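5.3 Teaching the Cable Task by Remote Control

This section explains how to record demonstrations in which the Fisell arm brings a network cable plug to a second set of jaws. You move the arm with the Hakala hand controller, and the Prundo software records the motion. Please read section 5.2 (Teaching by Hand Guiding) first, if you have not used the recording screen before.

Before you start

1. Switch on the arm and wait until the status field in Prundo shows Ready.
2. Open Settings, then Remote Control. Set Speed Limit to 27 percent. A higher value is possible, but the plug is small and a beginner will usually push it too far.
3. Set Gripper Force to Low. With the Medium setting the plastic of the plug can be damaged, and the small locking tab can bend.
4. Set Sample Interval to Default.
5. Lay the cable on the work surface so that it has no knots. It is allowed to make a loop, but the loop must not go around the base of any arm.

CAUTION: Keep your hands out of the work area when the Live button is green. The arm follows the hand controller also when you put the controller down on the table.

Recording one demonstration

1. Press Home. The arm goes to its start position and the fingers open.
2. Press Live. Move the hand controller slowly and check that the arm moves in the same direction. If left and right are exchanged, press Flip View and check again.
3. Bring the fingers over the plug. Turn your wrist until the finger pads are parallel to the two flat sides of the plug.
4. Go down in small steps. Close the trigger until you feel the first resistance, then stop.
5. Press Record. The counter in the upper corner begins to run.
6. Lift the plug and turn it upright, with the metal contacts pointing down.
7. Move the plug until it is over the opening between the lower jaws. Do not pull the cable tight. If it becomes tight, go back a little and let it fall on the table again. 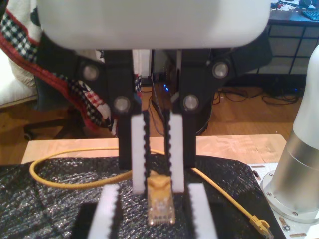 Tester's comment, Plindale workshop: I would add to step 7 that one should wait a moment before going lower. My first demonstrations were all made without any pause, and the trained motion arrived at the jaws too fast and a little to the side. After I recorded new ones with a short stop over the opening, the result was much better. I also found it easier to stand behind the arm than next to it.

8. Lower the plug between the jaws, close the jaws with the second trigger, and open the fingers.
9. Move the fingers up and press Stop. Choose Keep or Discard.

Note: A demonstration can hold a maximum of 600 samples. When this limit is reached, the recording stops by itself and the file is marked Incomplete. Incomplete files are not used for training, but they stay in the folder until you delete them.

Note: Small corrections are welcome in the recording. Discard it only if the plug fell down, or if you had to touch the cable with your hand.

To continue with training, go to section 5.4.

Document version: 4 October 2020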